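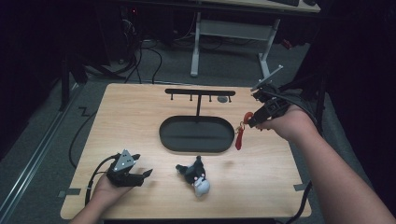

Tips > Home Organization > Entryway > Keys and Small Items

Keys, Key Rings and the Hook Rack: Sizing, Placement and Upkeep

A key rack fails for one of two reasons. Either the hooks do not suit the rings hung on them, or the rack stands where hands do not naturally go on the way in. Both are cheap to correct. The freestanding T-shaped type, with one upright post and a crossbar, needs no wall fixings and can be moved until the right position is found. A black one with five small hooks under the crossbar, set behind an oval tray with a raised rim, covers most of what a household carries through the door: keychains go up, everything without a ring goes in the tray. The hooks on such a rack are small, and that limits what can be hung on them. A keychain with a small ring, a metal clasp and a strap should be hung by the ring or the clasp, with the strap left to drop free.

Choosing the hook

Measure the inside diameter of the smallest ring in use. The hook tip must pass through it with clearance on both sides. If the ring has to be twisted to get on, it will end up in the tray instead, and within a week so will all the others.

Split rings of 28 mm are a good standard for house keys. They pass over almost any rack hook and can be opened with a fingernail or a staple remover. Smaller rings are better kept for joining a charm or tag to the main ring. Do not hang by the smaller ring if the weight of the keys is below it. Thin rings open under load.

Open hooks are faster than closed ones. Cup hooks with a nearly closed throat hold better in a moving vehicle and have no advantage on a table.

Balance

A T-shaped rack tips sideways when the load is all at one end of the crossbar. Load from the center outward:

- Heaviest set on the center hook, or split between the two beside it.
- Light items on the end hooks.
- No bags, lanyards with bottles, or dog leads on any of them.

I weighed our own sets on a kitchen scale. The car set was 112 g, with two house keys and a plastic tag. That is acceptable on an end hook if something of similar weight hangs opposite.

If the rack still rocks, check the base before blaming the load. A burr or a speck of grit under one edge is enough. Four thin felt dots help on a wood top and also prevent scratches. Replace them when they pick up sand.

The tray

Choose a tray with a rim high enough to stop a coin and low enough that a flat object can be slid out with one finger. An oval tray has no corners to collect lint, so it wipes out in one pass. It should be shallow and it should be empty most of the time. Its job is overnight storage: coins, a loose cap, a ticket, earbuds.

Clear it on a fixed schedule. I do ours when the trash goes out. Anything still in it from the previous clearing gets a permanent place or is thrown away.

Hard metal on hard plastic is noisy and marks the surface. A piece of cork or shelf liner cut to the oval solves both. Trace the underside of the tray on paper, cut 30 mm inside the line, test the fit, then trim the liner to match.

Placement

- Within arm's reach of the door, on the side of the hand that holds the keys.
- Out of sight from the street and from the letter slot.
- Hooks at least a key's length above the table, so strap ends do not rest on the top.
- Away from the edge. Small children and cats both pull on straps.

Soft toys and bag charms

Plush charms are the usual cause of a crowded rack. A small one can share a hook with the keys it belongs to. A larger plush toy has no business on the rack at all and should go on a shelf or in a basket. If a toy has a sewn loop, check the stitching before hanging it. Two or three backstitches in polyester thread will hold longer than the factory tack.

Surface-wash only, with a damp cloth and a drop of dish soap. Dry flat. Do not clip a damp charm to steel rings, as the ring will stain the fabric.

Cleaning metal clasps

Gold-colored clasps are usually plated. Skip the metal polish, which takes the plating off. Warm water, soap, an old toothbrush, then dry completely. A sticking gate needs graphite powder, applied with a toothpick. Oil works for a few days and then holds lint.

Webbing straps can be hand-washed after the hardware is removed. Test red and navy straps on a white rag first. They bleed.

Labeling

Use color or shape, never an address. A colored ring per person is readable from across the room and survives better than a paper tag.

Anca Lazăr
Updated 6 April 2026

Related tips
Re-gluing a Felt Drawer Liner
Removing Tape Residue from Unfinished Wood
Spare Keys: Where Not to Keep Them
Sorting the Coin Jar
Replacing the Stitching on a Bag Strap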